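Money and Trade | Explainers for ages 9 to 12

What is a tariff?

By Anayeli Figueroa

You may have heard the word "tariff" on the news. Grown-ups argue about tariffs a lot, and they often talk as if everybody already knows what one is. A tariff is a tax on things that come into a country from another country. The government that sets the tariff is the one that collects the money.

Things that come into a country to be sold are called imports. Things that go out to be sold somewhere else are called exports. One box of sweaters can be both. It is an export for the country it leaves and an import for the country where it arrives.

How does it work?

Let's use two countries, Gorotden and Drirnent. Gorotden is warm and grows a lot of oranges. Drirnent is cold, has plenty of sheep, and makes sweaters. People in both countries pay for things with crowns.

A store owner in Gorotden wants to sell sweaters next winter. She orders 1,000 of them from a factory in Drirnent. The sweaters travel by ship to Urnard, the biggest port in Gorotden.

At the port there are people called customs officers. Their job is to check what is coming in. They look at the papers that came with the shipment. The papers say what is in the boxes, where it was made and how much it cost. If there is a tariff on sweaters, the officers work out how much has to be paid.

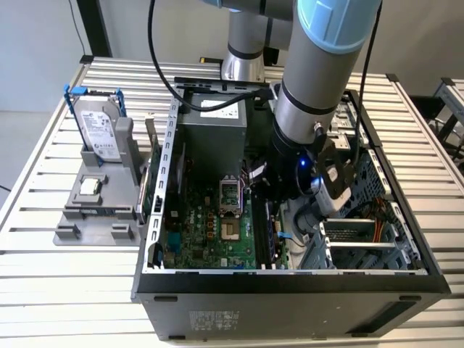
Suppose the tariff is 4 crowns for each sweater. The store owner has to pay 4,000 crowns before she can take her boxes away. She pays it to the government of Gorotden, and the factory in Drirnent pays nothing at the port.

Many people get this part mixed up. They think the other country pays the tariff. The bill goes to the business that brings the goods in, and that business is called the importer.

Not all tariffs are a set number of crowns. Many are a percentage of the price. A tariff of 2 percent means that for every 100 crowns the goods cost, the importer pays 2 crowns extra. A percentage tariff on an expensive coat comes to more money than the same percentage on a cheap hat.

Who pays in the end?

The store owner has spent 4,000 crowns that she did not have to spend last year. She has a few choices.

She can raise the price of her sweaters. Then the people who shop at her store pay some or all of the tariff, even though they never went near the port.

She can keep her prices the same and earn less. Maybe she had been saving up for a new sign or wanted to hire a helper on Saturdays. Those plans might have to wait.

She can ask the factory in Drirnent to sell her the sweaters for less. If the factory agrees, then the factory is giving up some money because of the tariff. Factories do not always agree.

Often it is a mixture. The price in the store goes up a bit, the owner earns a bit less, and the factory takes a bit off. People who study trade spend a lot of time trying to measure how big each part is. The answer is different for different goods.
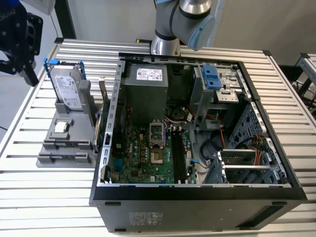
Themba Le Roux wrote in to ask why the store owner doesn't just buy her sweaters from someone in Gorotden, and said that if he ran the store he would look for a factory close to home first. "Then there's no ship and no tariff," he wrote.

It is a good question, and it is what some governments hope will happen. Let's say there is one sweater maker in Gorotden, a company called Hlongwane. Its sweaters cost more to make than the ones from Drirnent, mostly because it has to buy its wool from far away. Before the tariff, the store owner could save money by ordering from Drirnent. After the tariff, the two prices are closer together. She might order 600 sweaters from Drirnent next year and get the rest from Hlongwane.

Hlongwane would be pleased. It might hire more workers. But the wool it buys is an import too. If there is also a tariff on wool, Hlongwane's costs go up and its sweaters get more expensive.

Why do governments use tariffs?

There are several reasons, and a government may have more than one of them in mind at the same time.

One is to help businesses at home, as in the story of Hlongwane. You may hear this called "protection" on the news. A tariff that protects a new business while it learns and grows can be taken away later on.

Another is to raise money. Long ago, many countries got a large share of their money from tariffs. It was easier to stand at a harbor and count barrels than to find out how much every person earned. Today most rich countries get far more from other taxes, but tariffs still bring in some. 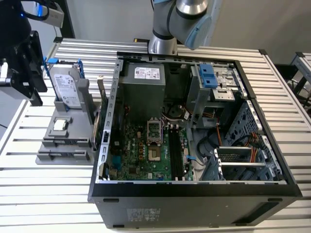
Governments also use tariffs to put pressure on each other. If Gorotden thinks that Drirnent is being unfair about something, it might put a tariff on sweaters and say it will stay there until things change. Sometimes the two sides sit down and make a deal.

Sometimes they don't. Drirnent might answer with a tariff on oranges. Then the orange growers in Gorotden sell less fruit, even though they had nothing to do with sweaters. If each country keeps adding new tariffs to get back at the other, people call it a trade war. There are no soldiers in a trade war — it is a fight about taxes and prices — but businesses and families on both sides can lose money.

Are tariffs good or bad?

People disagree. Someone who works at Hlongwane may like the tariff on sweaters. Someone who needs to buy three sweaters for three growing children may not. An orange grower may not think about sweaters at all until Drirnent stops buying oranges.

Many economists say that tariffs usually cost a country more than they bring in. They also say that changes in trade can be hard on some towns, especially when a big factory closes. Both of those things come up when people argue about tariffs. When you hear someone speak for or against one, it helps to ask what they buy and what they sell.

Some countries sign trade agreements. In a trade agreement, countries promise to keep tariffs low or to have none on certain goods. Agreements can take years to write, because every country has some goods it wants to protect. 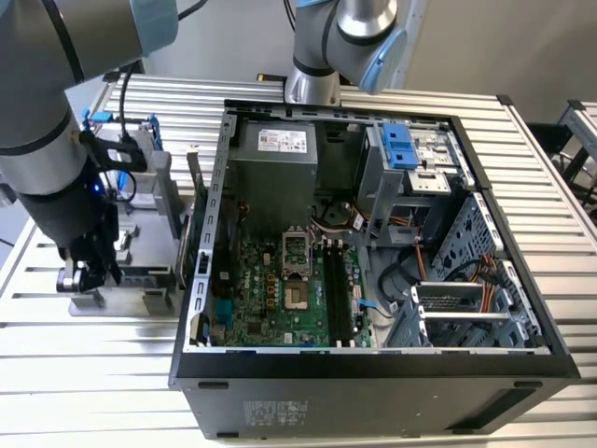 Words to know

Import: something brought into a country to be sold or used there.

Export: something sent out of a country to be sold or used somewhere else.

Customs: the office that checks goods coming into a country and collects tariffs. The word "duty" is often used for the money it collects.

Quota: a limit on how much of something can come in. A quota is not a tax, but it can also make prices go up.

Trade war: when countries keep putting tariffs on each other's goods.

Something to try

Look at the labels on the clothes in your closet and write down where each one was made. Do the same with the fruit in your kitchen — the small stickers often name a country. Then pick one thing from your list and find its country on a map. What route could it have taken to get to you?

14 shares | 2 comments

Contact us | Teachers' page | Back to top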